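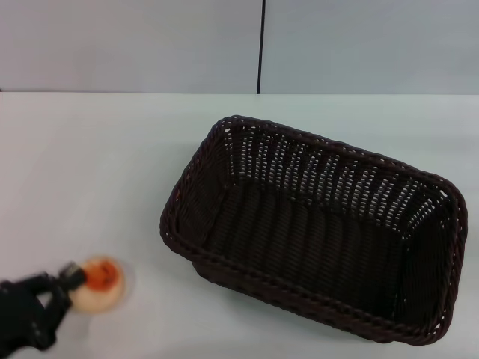
A reader wrote in after my last post to ask why the Annan band would march at Stavberg at all when its own town parade falls a week later, and whether 16 ranks could get round the corner at the harbour end without breaking step. The first question is for the band. The second can be answered with a tape measure.

July 10, 2020

The corner is a right-angle turn from a wide street into a narrow one. A band eight files across, at normal spacing, needs more width than the narrow street has once the parked cars are allowed for. The usual fix is to close up before the turn. The outside file then takes full steps, the inside file marks time, and everybody between shortens in proportion. Sixteen ranks doing this one after another takes a good deal longer than people expect, and the gap in front of the band grows the whole time.

The route is 2,000 metres from the school gates to the quay, and the corner comes at 1,061. I walked it with a wheel on Sunday and got the same figure in both directions. Past the halfway mark the snare line tends to push the tempo, so the band reaches the turn slightly fast and slightly tired.
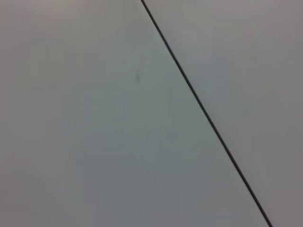
Last year the tempo at the start was 116 to the minute and by the corner it had crept up to 129. I have this from a recording made from an upstairs window, counted over four separate stretches. The drummers dispute the last stretch - there is an echo off the Mullex warehouse - and I have left it out of the average.

Two changes would help. Flerkura, the firm that supplies the barriers, could set the inside line back by a metre for the length of the turn. It has the short sections to do this and used them for the cycle race. The band could also drop to six files before the corner and carry on in sixes to the quay. That makes the column longer, and the floats behind would need to be told.

I prefer the second. It needs no extra kit and can be practised in a car park. The full band does not rehearse outdoors until September, so for now it would be the drums alone on the school field, with cones at the measured width.

I will put up the step table when I have redone it for six files. The old one assumes a 30-inch pace throughout, and the younger players do not have one.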